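Print this page | E-mail this page

Atilex Recording Guide
Section 4: Collecting box-handling examples in a shop

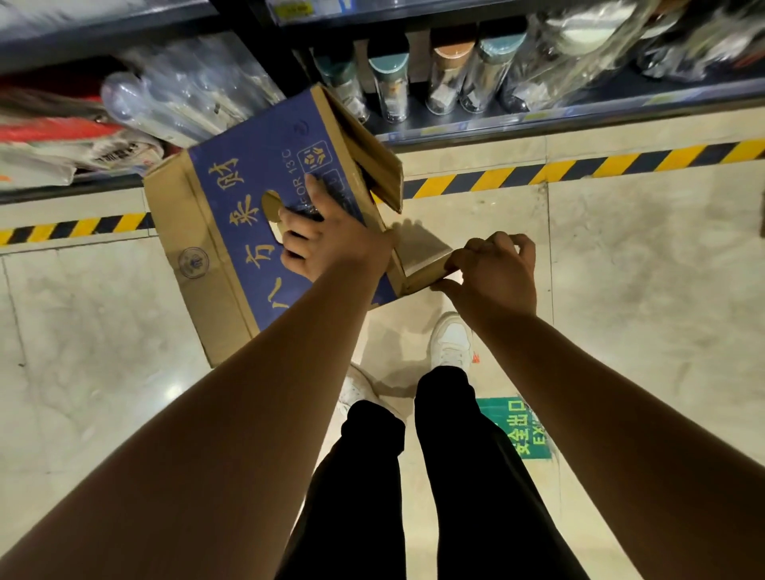 4.1 Before you start

I've done a fair few of these sessions now, so take this as advice from someone who has made the mistakes already. The Skurer headset needs to be charged, and the Cadima app needs to be open on your phone with the right task picked – "carton, flaps" for this section.

1. Put the headset on and tighten the back strap until it stops sliding when you nod.
2. Hold your arms out as if you were carrying a box. Check on the phone that both hands show.
3. Roll your sleeves up. Bare forearms are what we've got in most of the Lyons set, and I'd like yours to match.

4.2 Recording a take

4. Press record and wait for the beep.
5. Pick up the carton with one hand in the handle hole, if it has one. I tend to curl my fingers right round the edge of the cut-out.
6. Work one flap at a time with your other hand. Pinch it by the corner and move it at your normal speed – no slow motion, please!
7. Tilt the box however feels natural. Printed sides, plain sides, any lettering, it all goes in.
8. Set it down, take both hands off and count to two before you stop.

Note: A fumble is fine. Carry on and finish the take, then tag it "retry" in Cadima. I used to delete mine and I wish I'd kept them.

Caution: You'll be looking down a lot. Stay clear of shelves with glass on them when you turn, and don't walk backwards while recording.

4.3 How many to collect

Aim for 50 takes per session, then have a break. We had 1,436 usable ones at the last check on 3rd July and the target is 2,000, so there's a way to go yet. Swap to a different size of carton when you can – I got lazy and did 439 with the same one, and the model got very good at that box and rather poor at the others.

9. Plug the headset in and leave it until the upload light goes green.

Print this page | E-mail this page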